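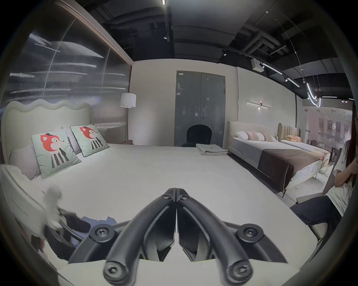 4.2 The dressed bed and the undressed bed

Figure 3. A bed at the Dullow showroom, made up with four pillows and a white mattress cover, with a folded stack of linens near the foot.

A bed in a shop has to do two jobs that don't get along. It must look like somebody's bedroom, and it must let a stranger in outdoor shoes lie down and poke the mattress. Our 208 displays, recorded across the Dullow, Drendelley and Stollero showrooms, settle this quarrel in different ways. We call a bed "dressed" when it carries decorative cushions and some kind of cover or runner, and "undressed" when it shows the mattress and little else. A good many beds refuse to be either, and this section is mostly about them.

Figure 3 is a fair case. The mattress has only its smooth white cover, so a shopper can get at the goods. The head end, though, is furnished with some ambition: two lavender-grey pillows, and in front of them two mint-green cushions printed with a red cartoon fox in a small black hat. The headboard behind is cream, upholstered, and wavy along the top. Grown adults are expected to picture themselves asleep here. Under our coding rules the fox counts as "figurative ornament", a category we drew up with flowers in mind.

The folded linens near the foot gave us more trouble than the fox. Our two coders disagreed over folded bedding more than over anything else in the study. One read it as display ("a guest is expected"), the other as work in progress ("someone is coming back for that"). Both readings are sensible, and a folded stack does not say which it is. We ended up coding it as "bedding, folded, unassigned" and moving on with our lives.

Neighbouring beds matter as well. Shoppers in our interviews seldom talked about a bed by itself; they talked about the one they had just left. In Figure 3 the next bed along has a light grey headboard, two pink-and-white striped cushions and a dark brown runner, and the one past it has a tan channel-tufted headboard, a peach pillow and a pale quilted blanket. Three beds, three colour schemes, and no wall between them. One shopper at Drendelley described this kind of layout as "walking through other people's holidays", and we have not managed a better phrase in 15 drafts.

Lighting helps to hold the rooms apart. A floor lamp with a white drum shade stands by the wall on one side of the figure, and a linear sconce is fixed above the second bed. Sastry's earlier typology treats lamps in furniture showrooms as stock, to be counted with the bedside tables. We would put them with the cushions. Of the shoppers we interviewed, 10 mentioned a lamp when asked what they remembered of a bed, and only 2 could tell us how firm the mattress was. The sales staff took this news quietly.

Then there is seating. Chairs turn up in bedroom displays far more often than in the bedrooms our shoppers described at home, where the chair is chiefly a place to keep yesterday's clothes. Figure 3 has a black upholstered chair back in front of the dark grey double door, and a woman seated on a light-coloured chair over to the right. We coded chairs by position only. Whether a chair belongs to the display or to the business of resting tired feet can't be settled from where it stands, and the staff we asked at Stollero gave both answers — in one case within the same sentence.

The half-dressed bed, then, should be given a category of its own. Treating it as an unfinished version of the dressed one would have tidied our tables and lost most of what shoppers told us. Section 4.3 takes up the runner, an item whose purpose none of our respondents could explain.

Comments (3)

Raghavendra Devadiga: Enjoyed this section. Did you code bolsters as pillows or as ornament? We had a long argument over the same thing and I would like to have been right.

M.T.: The runner is for your feet if you lie down with shoes on. My grandmother told me so and she managed a motel.

bedframe_fan: Where can I buy the fox cushion

Contact the editors | Copyright 2019, the authors | Back to top

We use cookies to remember your reading preferences. By continuing to use this site you agree to our cookie policy. Accept | Manage settings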